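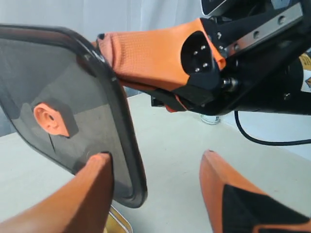
A tinted lid with a thick black rim.

How to Clean a See-Through Lid and Its Rim

Tinted lids hide grease well, and the rim hides it better. If a lid smells after washing, the rim is the first place to check. Set aside 14 minutes for the washing, plus drying time. You need dish soap, a soft toothbrush, two cloths and a clear stretch of table.
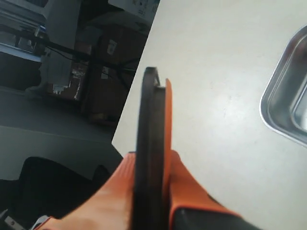 By Estela Cisternas
Trivville Home Notes, August

Before you start, find out whether the rim on your lid comes off. Some pull away with light pressure from the thumbs. Others are glued or molded on, and forcing those will tear them. If you can't feel it give at any point, leave it on and clean it in place.

1. Soak the lid in warm soapy water for 8 minutes. Don't use boiling water on plastic. I warped a Boswood lid that way and it never sat flat again.

2. Wipe the panel with a cloth, both sides. Skip scouring pads and powders. Fine scratches show up on tinted plastic as a gray haze and they don't polish out.

3. Run the toothbrush along the inside of the rim, then the outside. Go around twice. Corners take longer than the straight sides.

4. Rinse under the tap and tip the lid so the water runs out of the rim.

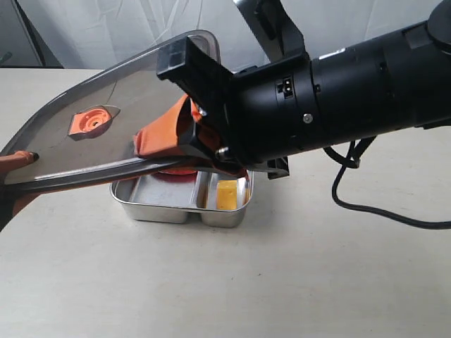
The knob needs its own wash, and it gets skipped more than any other part. Crumbs and old soap settle where it meets the panel. On a lid with an orange six-sided knob like this one, work the brush around the base one flat side at a time, then twist a corner of the cloth into the round recess in the middle. Check for play while you are there. A loose knob should be tightened by hand only.

5. Dry the panel first and the rim second. Press the cloth into the rim instead of dragging it.

6. Stand the lid on its side until no water collects at the bottom. Mine goes in the rack overnight.

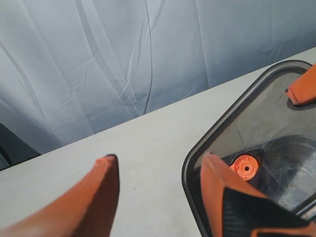

Wash the tray at the same time, even if it looks fine. A dirty edge will put grease straight back on a clean lid. Steel can take a firmer sponge. With dark, glossy plastic, use the soft cloth, and follow the rounded corners and the raised rim with a fingertip under it. Let the tray dry fully before you cover it, or leave the lid off until morning.

Store lids upright, with nothing heavy leaning on them. A rim that stays flattened for months may not spring back.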